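Sponges, Shelves and the Gray Floor
Gallery page, updated September 29, 2026

I was asked to write the introduction to this gallery because I was the one who said it didn't need to exist. Sponges are sponges. You wet them, you wipe with them, they start to smell, you throw them out. Then Silvana Godoy pointed out that our supply order had grown to $430 for the year, a good part of it for things that looked to me like the same thing in different colors, and that if I was so sure they were all alike I could write up why.

So this is the write-up. I've tried to be fair. I've also left out anything that came straight off a wrapper, since wrappers will tell you that a square of foam can change your life. What's left is what the five of us have seen over one August of cleaning the kitchen, the hallway and the back storage room, plus some opinions that I haven't been able to talk people out of.
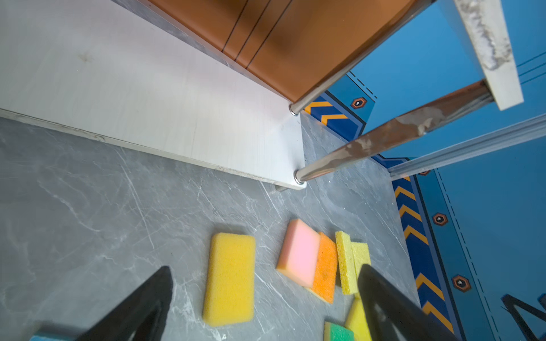 Conder Hall Housekeeping Club
The sponge lineup, on the marble-patterned floor. Coarse yellow, pink and orange, the speckled orange one, the pale ones with fine pores, and a green-and-yellow scrubber. Those scratches and streaks in the gray are a separate argument, and I get to it further down.

The coarse yellow rectangle

Everyone reaches for this kind first, and I think it's only because it's big. Big holes, big block, feels like work is being done. On walls and painted doors I have no complaint. On a countertop it leaves more water behind than it picks up, and then you go back over it with a towel, so I'm not sure what the sponge was for. Khôi Đặng says I don't wring it out enough. I wring it out plenty.

The pink and orange one

Pale pink on top, peachy orange at the sides. Imani Brannigan likes to keep colors for particular jobs: pink for the bathroom sink, yellow for the kitchen, and so on. It's a sensible system on paper. I followed it for a week and found the pink one in the kitchen on the second day. A color code only works if everybody in the building knows it, and half the people who use our sink aren't in the club and never will be. If we're going to keep doing this, somebody has to put a card up over the sink. We have been saying so since spring.

The speckled orange scrubby one

I expected to hate it and I don't. The surface has some bite, and it did well on the soap line around the tub. I would not use it on anything shiny. Tâm Khổng did, on the front of the old kettle, and the kettle now has a sort of brushed look that Tâm claims to prefer.

Pale cellulose, fine pores

These are the ones I'd buy if it were up to me. They go hard as a cracker when they dry and come back when you wet them, they hold water without dumping it down your sleeve, and they wipe fairly clean. They also tear at the corners if you use them on grout, so don't. The store brand and the Reller ones have lasted the same length of time in our kitchen. I know that will annoy the people who wanted the Reller.

Green on yellow

The ordinary dish scrubber, with a bright green layer over a yellow base. It's cheap and it works, and I have very little to say against it. The green side is too much for nonstick pans and people use it on them anyway. Once the yellow part starts to pull away from the green, throw it out. Folding it in half to get another week out of it saves you pennies and takes the skin off your knuckles.

About the floor

Two members believe the right sponge would bring this floor back. I don't. A streak of dried cleaner will come up with warm water and some patience, fine. A scratch is a scratch. I've been over one patch near the cabinets with plain water, with vinegar (which I was told afterward to keep away from real marble, and I still can't get a straight answer on what this floor is), and with a product called Ototent that smelled like a dentist's office. The patch smelled different each time. That's the whole result. Until somebody finds out what the floor is made of, please stick to water and a drop of dish soap.

About the white shelf

There's a brown mark on the white laminate, and it has been discussed at more length than I would have thought possible. Yến Lương says tea. I've heard rust, glue and shoe polish. Before anyone takes the rough side to it, try the soft side first, damp, and leave it a minute. The smudges ought to be easier than the mark. If you scour laminate until it goes dull, you've traded a stain for a bigger and uglier patch, and you can't wipe that one off.

The wood cabinet fronts

Leave them alone apart from dusting. Somebody wrote on our sheet that a damp sponge run down the seams gets the crumbs out. It also gets water into the seams. Use a dry brush. I have an old paintbrush in the drawer, and you're welcome to it if you put it back.

Does microwaving a sponge do anything?

I get asked this more than anything else. I don't do it, mainly because I've smelled the break room after someone did it with a dry one. I rinse them, squeeze them, stand them on edge so the air gets at both sides, and replace them when they smell. If you have a better method, bring it to the next meeting and bring the sponge too.

What I've changed my mind on

A little. They aren't all alike, I'll give Silvana that. But I could clean every room we look after with the pale cellulose kind and the green-and-yellow kind, and I'd like to see next year's order reflect it. She has asked for the orange one to stay on the list. We settled on a single pack of 12, to be kept in the storage room and out of reach of the kettle.

Corrections and complaints can go in the notebook by the storage room door. Please sign them this time.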